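ok thread time. been heads down on the bathroom set all week, so here's where data collection stands

916 sim demos in. goal is 2,000 before we hand anything to the Vovent people. the first 136 got tossed -- wrong gripper offset in the config, my fault, still mad

the task sounds dumb. pick one thing out of a pile of bathroom stuff, put it in the basket. the policy hates it. loves the bottle, ignores everything flat

so now every episode reshuffles the clutter and we teleop it again. and agian
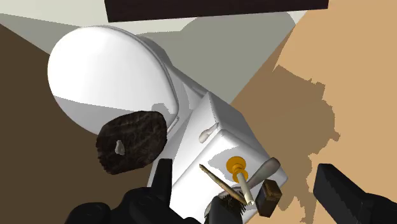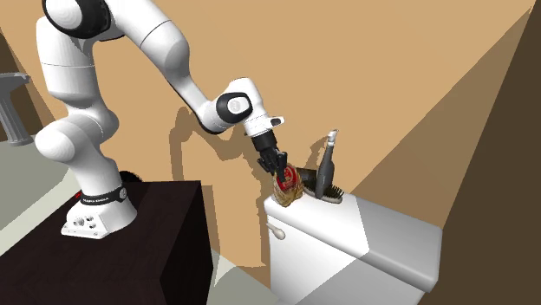
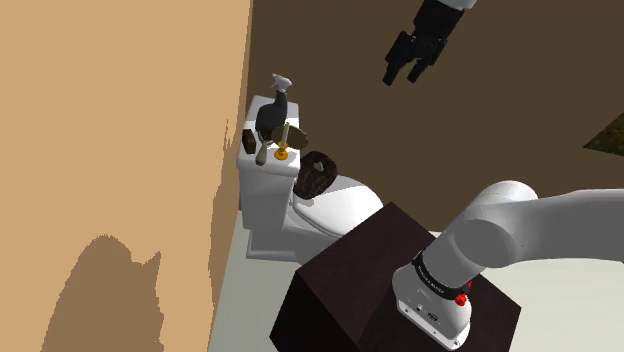

Tarmo Org: are you keeping the failed grasps? we threw ours out on Pevar and the policy never learned to back off and retry. Cost us most of April.

yes keeping them now!! tagged separately. anything where the operator misses and then recovers goes in as a good demo. a miss with no recovery goes in its own bucket, not trained on yet

also splitting by operator. there are 2 of us and we drive it really diffrently -- I come in from the side, slow, she goes straight down. mixing them made the arm kind of hover and dither between the two

next up: more lighting changes, then longer episodes with two picks in a row. contact settings for thin handles still need work, stuff slides out of the fingers way too easy

will post the success numbers once the retrain finishes. probably tonight, if the cluster behaves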